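Workshop notebook – October, damp in the store room

Third entry on the Carville building. Readings carried on from the last page.
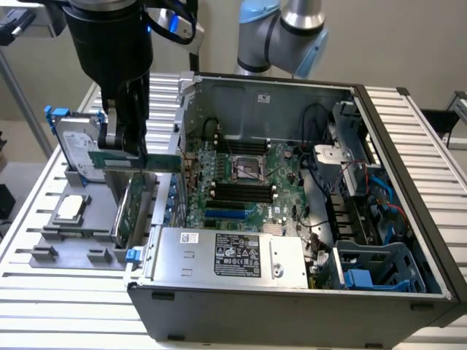 Where we had got to

The old PCs were coming out of the store with a white bloom on their screws and brackets, and the cardboard round them had gone soft. We had put it down to the roof. I now think the roof is only part of it.

Morning

Logger by the door read steady overnight. Logger on the north wall climbed from just after two and stayed up until the heating came on at six. There was no rain in that period, so the gutter can't be blamed for last night at least.

Lifted the bottom row of boxes off the floor. Concrete dark underneath in a strip along the wall, dry further out. Taped down a square of polythene in each place, edges sealed, to be looked at tomorrow.

Emptied the Himex dehumidifier. The tank had filled and it had shut itself off, time unknown. It needs a hose to the drain or it will do that every night. The drain is on the wrong side of the racking. Hose required is longer than the one in the drawer.

Afternoon

Went round the outside. The soil bed has been built up against the north wall and sits higher than the floor inside. Two of the air bricks are buried. Dug one clear with a trowel and it was packed with leaf mould and an old bit of rag. Left the other for a proper spade.

Water butt at the corner overflows onto the same bed. The drawing marks it as "Butt, 400 litres" and shows an overflow pipe going to the gully. There is no pipe. Drained the butt down by half and tied the diverter shut for now.

Costs so far

Hose and fittings – not priced yet
Second dehumidifier, Endodo, used – £190
Plastic shelving to get everything off the floor – £232
Quote for lowering the bed and clearing the bricks – £688, which seems a lot for digging

I would do the digging ourselves and buy the shelving first.

To do

Check polythene squares, note which side the wet is on.
Clear second air brick.
Find out if the old cardboard can go in with the normal recycling when it is this damp.
Move the door logger to the middle shelf. It reads low whenever the door has been open – see last page, where I didn't allow for that.
Silica gel bags need drying in the oven again. Low heat, the last lot scorched.

Comments (3)

benchleft: We had the same bloom on zinc screws. Wiped off with a dry cloth and came back within a month until the floor was sorted.

norwall: Check the pointing below the bed level while you have it dug out.

tp_stores: Is the hose 12 mm or 15? I may have a length going spare.

We use cookies to remember your settings. Accept / Manage preferences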